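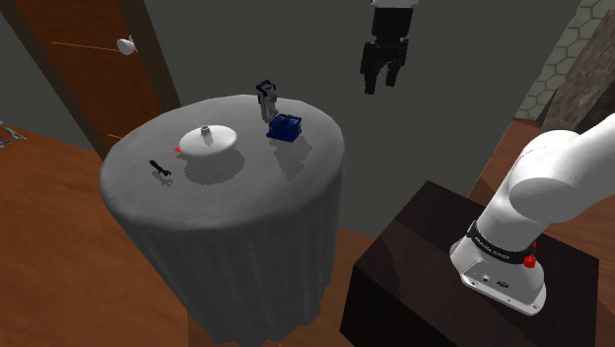 Cavura Round Table Cover, Gray
Item 3827

Most fitted table covers are sold with a lot of talk about luxury. We've carried enough of them to be wary, so read what follows as notes from a shop that has returned plenty of stock.

Cavura says this cover is wrinkle free. We don't believe that of any fabric. Pulled out of the bag, ours had deep fold lines, and a night hanging over a door took out most of them. The rest needed a warm iron. If you want a cover that goes straight from the package to a dinner, keep looking.

The maker also calls it "universal fit." It fits round tables within the size range printed on the label and no others. Measure across the top, then from the edge to the floor, and write both numbers down before you order. 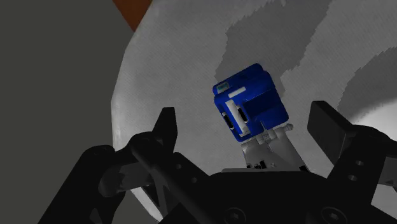 The stain claim is closer to the truth. Coffee blotted up at once came out in the first wash. Coffee left overnight did not, whatever the leaflet says. Red wine we'd treat as permanent.

We compared it with the Trurnosent cover, which costs more and has a nicer hem. Is it worth the extra? For a table you use every day, probably not. The Trurnosent shrank a little in our wash and the Cavura held its size – that settled it for us.

What you get
1 table cover
1 storage bag (thin, with a drawstring that won't last)
1 care leaflet

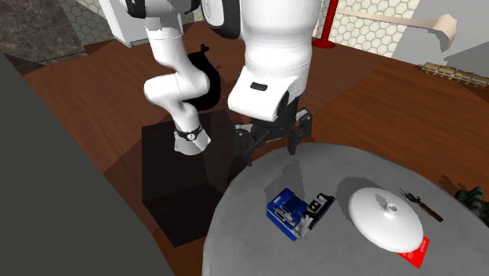 Care
Machine wash cold, by itself the first time. Tumble dry low or hang. No bleach. Cavura suggests its own fabric spray, item 358, which we don't stock and haven't missed.

Ordering
Ships in 2 business days. Orders of 5 or more go out from the Ouazzani warehouse and take longer – the site will still promise you the shorter time at checkout, and we've asked for that to be fixed. Unwashed covers can be returned in the original bag. Gray shades differ between batches, so order everything you need for one room together.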